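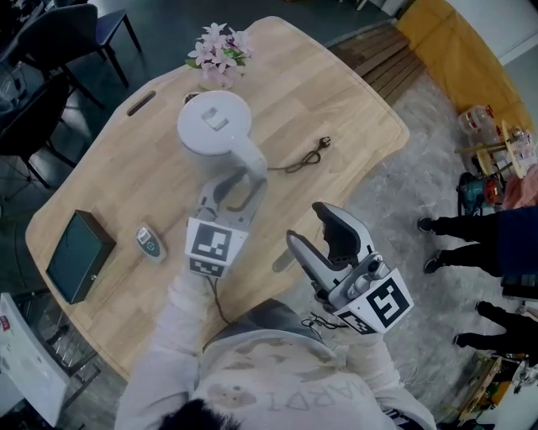

### 4.2 Repairs to the swing handles

I'll admit I came to the handles late. When I started going through the Siriwardena collection I was after maker's marks on the bodies, like everyone else, and I only wrote "handle ok" or "handle loose" in the margin. It took a rather blunt note from Janaka Mollah, who was checking my entries against the old sale lists, to make me go back and look at every one of them again. So this section rests on a second pass through all 442 kettles, with the handle treated as an object in its own right.

The first thing to say is that a swing handle on a silver tea kettle has a hard life. It takes the whole weight of the vessel plus the water, it gets knocked flat against the shoulder when somebody puts the kettle away, and the covering (wicker, ivory, turned wood or leather, depending on date and purse) wears out well before the metal does. A modern kettle has its weight problem solved quite differently, with a fixed handle moulded to suit the hand; there is a plain white electric one, held by the handle, in Figure 4. A silver kettle from before 1800 has two small pivots, and that's more or less all that stands between the tea table and the floor.

I sorted the repairs by where they were made. Pivot repairs were far the commonest. Usually the pin had been replaced, and I could tell because the new head was rounder and brighter than its partner – often it had been peened over a little washer the first maker never used. On 30 kettles both pins had been changed at the same time and matched each other nicely, which fooled me more than once. I only caught those by looking at the inside of the lug, where the old hole had worn to an oval and been bushed with a collar of fresh silver.

Breaks in the arch of the handle itself were rarer. I found 16, nearly all of them close to where the covering begins, and most had been mended with a sleeve hidden under new wicker. I'd have missed these completely without the X-ray plates made for us at Curnov. The solder shows up as a pale, lumpy band and once you've seen it you can't unsee it! One of the Aritz kettles has two sleeves, one on either side, and the wicker between them is older than the wicker over them. I have no good explanation for that except a thrifty owner.

Then there are the swaps. A swapped handle is a headache for anybody trying to date a kettle, as the marks on it (if it has any) belong to something else. My rule, which Datitz's earlier catalogue doesn't follow, was to call a handle swapped only if at least two of these were true:

- the pivots sat visibly off the centre line of the lugs
- the handle, folded down, fouled the spout or the lid finial
- the engraving style on handle and body didn't agree
- there were filled holes in the lugs

It's a cautious rule and I'm sure it lets a few swaps slip through. Mollah would have accepted any one of them, and we argued about it for most of March. I still think a single sign is too thin, especially the second, because plenty of perfectly honest kettles have a bent handle that bumps the finial.

Weights scratched under the base helped in a handful of cases. Where the scratch weight was clearly given with the handle on, a shortfall of more than the usual polishing loss made me look harder at the fittings. I come back to those kettles, and to the lamps and stands they were sold with, in section 4.3.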